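»Ein Speicherriegel verzeiht weniger als ein Teller«

Wekesa Were leitet beim Aufbereiter Cetevent die Halle, in der gebrauchte Bürorechner zerlegt, geprüft und wieder zusammengebaut werden. Seit September arbeitet dort auch ein Roboterarm mit. Ein Gespräch über Schrauben, Clips und die Frage, wann Maschinen solche Arbeit allein machen.

Wekesa Were hat seinen Kaffee mit in die Halle genommen, stellt ihn aber vor der gelben Linie ab. Flüssigkeiten haben an den Arbeitsplätzen nichts zu suchen, das gilt auch für den Leiter. Es ist kurz nach sieben Uhr morgens, die Frühschicht hat die ersten Paletten geöffnet. In den Gitterboxen liegen Rechner aus Behörden, Kanzleien und Schulen, die nach einigen Jahren Nutzung abgegeben wurden. Was sich lohnt, wird geprüft und weiterverkauft. Der Rest geht als Ersatzteil ins Lager oder in die Verwertung.

Were hat als Elektroniker angefangen und zwölf Jahre lang selbst geschraubt, bevor er die Verantwortung für den Standort Atthorpe übernahm. Auf die Frage, ob Maschinen seine Arbeit inzwischen übernehmen könnten, antwortet er ohne langes Nachdenken. »Teile davon, ja. Den ganzen Ablauf, nein. Und die Teile, die gehen, sind andere, als die meisten Leute vermuten.«

Die meisten Leute, sagt er, hielten das Schrauben für schwierig. Dabei sei das seit Jahrzehnten gelöst, sofern man wisse, wo die Schraube sitzt. »Ein Schrauber mit Drehmomentbegrenzung macht das besser als ich. Schwierig wird es bei allem, was nachgibt. Kabel, Clips, Folien. Ein Kabel liegt nie zweimal gleich.«

Der Roboter läuft bei Cetevent unter dem Projektnamen Gachanja. Entwickelt wird die Steuerung von der Firma Flaltum, deren Ingenieurin Guilan Hao an zwei Tagen in der Woche in der Halle ist. Sie sitzt beim Gespräch mit am Tisch und widerspricht Were nur einmal, als er die Maschine langsam nennt. »Sie ist langsam, weil wir sie langsam eingestellt haben«, sagt Hao. »Schneller könnte sie. Dann würde sie auch schneller etwas kaputt machen.«

Geübt wird an einem festen Satz von Handgriffen: einen Prozessor in den Sockel legen, einen Speicherriegel einstecken, eine Festplatte in den Käfig schieben. Jeder dieser Schritte dauert bei einem erfahrenen Mitarbeiter wenige Sekunden. Der Arm braucht für den Speicherriegel derzeit 123 Sekunden, vom ersten Anfahren bis zum Loslassen. Were nennt die Zahl, ohne das Gesicht zu verziehen. »Damit verdient man kein Geld. Aber vor einem halben Jahr hat er ihn überhaupt nicht hineinbekommen.«

Warum gerade der Speicher? Hao erklärt es mit dem Gefühl in den Fingern. Ein Riegel muss gerade über dem Steckplatz stehen, die Kerbe muss zur Nase passen, und dann braucht es deutlich mehr Druck, als Anfänger sich trauen. »Ein Mensch spürt, ob der Widerstand von den Kontakten kommt oder davon, dass er schief drückt. Für die Maschine ist das erst einmal dieselbe Kraft.« Man könne ihr den Unterschied beibringen, aber es brauche viele Versuche, auch missglückte.

Beim Prozessor ist es umgekehrt. Er soll ohne jeden Druck in den Sockel fallen. Wer ihn schiebt oder verkantet, verbiegt Kontakte, und dann ist die Hauptplatine verloren. »Ich habe das als Lehrling selbst geschafft«, sagt Were. »Mein Ausbilder hat nichts gesagt. Er hat mir die Lupe gegeben und eine Nadel, und ich durfte den Nachmittag damit verbringen, die Füßchen zurückzubiegen. Gerettet habe ich die Platine nicht.«

Ob er dem Arm einen Prozessor anvertrauen würde, der noch etwas wert ist? »Heute nicht. An Übungsgeräten, ja.«

Eine Frage, die bei Besuchen in der Halle fast immer gestellt wird, ist die nach dem Haushalt. Wenn ein Roboter einen Rechner bestücken kann, warum räumt er dann zu Hause nicht die Spülmaschine aus? Were findet die Frage berechtigt, hält den Vergleich aber für schief. »Ein Speicherriegel verzeiht weniger als ein Teller. Dafür weiß ich hier, was auf dem Tisch liegt. In meiner Küche weiß ich das nicht, und ich wohne dort.«

Hao sieht es ähnlich. In der Werkstatt lasse sich die Umgebung an die Maschine anpassen. Die Bauteile bekommen Halterungen, in denen sie immer gleich stehen, und das Licht bleibt, wie es ist. Zu Hause müsse die Maschine sich anpassen, und dafür reiche es noch nicht. Wäsche falten gehe inzwischen in Vorführungen, sagt sie, ein Korb mit gemischter Wäsche von fünf Leuten sei etwas anderes.
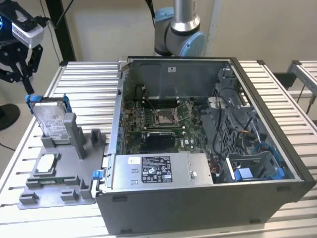 Die Halterungen haben bei Cetevent am meisten Zeit gekostet. Der erste Entwurf stammte von Béla Antal, einem Kollegen aus der Instandhaltung, und wurde mehrmals geändert. Mal saß ein Teil zu stramm, mal konnte der Greifer nicht weit genug herumfassen. »Das unterschätzt man«, sagt Were. »Man redet über künstliche Intelligenz und verbringt dann eine Woche mit einem Schlitz, der einen halben Millimeter zu schmal ist.«

Auch deshalb ist er vorsichtig mit Versprechen. Die Rechner, die bei Cetevent ankommen, stammen aus vielen Baureihen. Bei manchen lassen sich die Laufwerke ohne Werkzeug herausziehen, bei anderen sind sie verschraubt, und bei einigen ist irgendwann etwas nachgerüstet worden, das in keinem Handbuch steht. Ein Mitarbeiter schaut hinein und sieht, womit er es zu tun hat. Die Maschine muss es für jede Bauart neu lernen. »Wenn sie das eines Tages überträgt, von einem Gehäuse auf das nächste, dann reden wir anders.«

Und die Belegschaft? Were sagt, anfangs habe es Sorgen gegeben, und er habe sie nicht kleinreden wollen. Inzwischen sei der Arm für die meisten einfach eine weitere Station. Deming Su, der seit Jahren in der Endprüfung arbeitet, hat den Entwicklern gezeigt, wie er Laufwerke einsetzt: erst die hintere Kante anlegen, dann schieben, am Ende kurz nachdrücken und auf das Klicken hören. Das Klicken werte man jetzt ebenfalls aus, sagt Hao, mit einem Mikrofon.

Was er sich wünschen würde, wenn er eine einzige Tätigkeit abgeben dürfte? Were überlegt diesmal länger. Das Ausblasen, sagt er schließlich. Staub aus den Netzteilen und von den Lüftern holen, den ganzen Tag mit Maske und Gehörschutz in der Kabine. »Das macht hier keiner gern, und es geht auf den Rücken. Es müsste nicht einmal besonders genau sein.« Bisher hat niemand ein Gerät angeboten, das die Rechner selbstständig dreht und in jede Ecke kommt. Hao hat sich die Kabine angesehen und Maße genommen. Einen Termin nennt sie nicht.

Um neun Uhr ist Pause. Were holt seinen Kaffee von der gelben Linie, er ist längst kalt. Am Nachmittag kommt eine neue Lieferung, zwei Lastwagen mit Geräten aus einer Schulverwaltung, und für die hat er die Leute an den Tischen eingeplant.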